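Home > Gallery > Grippers & Hands

Filed under: hand comparison, wrist camera, head camera

Two hands, one cardboard box

In February we spent one day comparing two end tools for small flat things: the Astberg gripper and the Flores hand with many fingers. Both were driven from the same Cikum controller. The task sounds easy. Take a card from a box with compartments, hand it over to a person, take it back, put it in again. We planned 40 tries for each tool, and the camera pictures were saved together with the joint data. A few of them are collected on this page, with some notes for people who have the same choice in front of them.

We began with thin cards standing upright between the cardboard walls, the kind with a printed cover. "MOTEL" became our standard card, for the simple reason that its large white letters are easy to find again when you look through many pictures late in the evening.
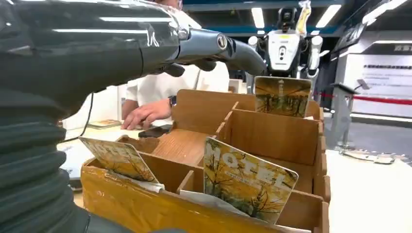

Does a camera at the wrist replace a camera at the head?
For the last part of the movement it is usually enough. For planning the way to the box we still prefer to have both, as the arm itself can hide a big part of the view.

The protective sleeve on the arm was a small subject of its own. It keeps the dust away, but it is shiny, and the ceiling lights come back from it as pale stripes. Our first exposure setting was made for a dull surface and gave us trouble until noon. After we fixed the exposure by hand and stopped using the automatic mode, the card detection was more calm. I recommend to do this before anything else - it costs 8 minutes and saves much discussion.
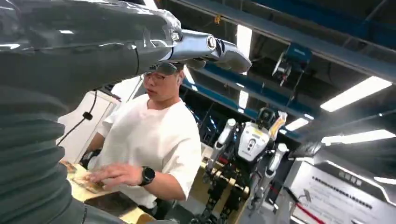
Seltimholm Robotics Club - Manipulation Group

The handover needs a person who stands close and keeps a hand near the tool, so speed was limited for the whole day. With the limit on, one full cycle was slow, and we accepted this. We also learned to agree on a spoken word before the fingers open. Without the word, the person pulls too early and the force reading becomes useless for that try.

Changing over to the fingers took longer than we expected. The mounting plate fits without problems, but the hand has its own cable, and it must have enough slack for the full turn of the wrist. The controller also asks for a new weight value. If you forget this, the arm sinks a little each time it stops, and you look for the mistake in the wrong place.
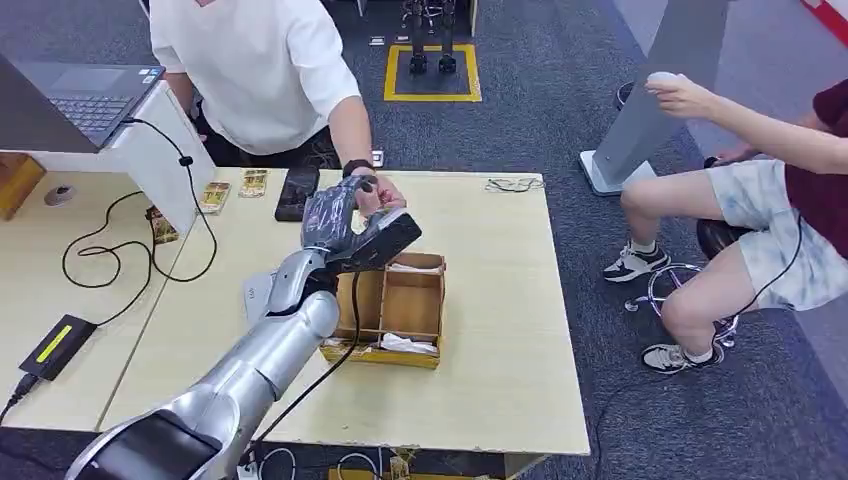 For the curled fingers we wrote 3 grasp shapes: a pinch with two fingers, a wider pinch, and a soft closing of all fingers. The wider pinch was the best for cards. The soft closing is nice for packets, but inside a narrow compartment the back of the hand touches the cardboard before the fingers arrive. In the end we raised the approach point and came in from a steeper angle.

The log has 267 entries, with all the stopped and repeated tries included. I am still sorting them, and I will not give a winner before this is finished. My feeling today is that the gripper is easier to live with, and the hand forgives more when the card is not standing straight.
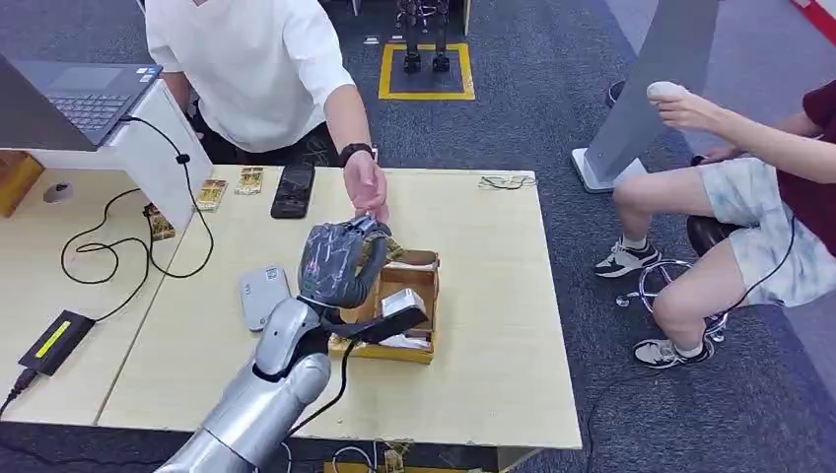
Robot hand over the open box, with a person's hand reaching in to meet it.

Files from the comparison can be requested by members at the Monday meeting. Please bring your own drive.

Recent in Gallery
- Cikum controller: first start and wiring
- Astberg gripper with soft finger pads
- Where to put the head camera
- Cable guides for the Flores hand
- Seltimholm open evening

Contact | © Seltimholm Robotics Club | Back to top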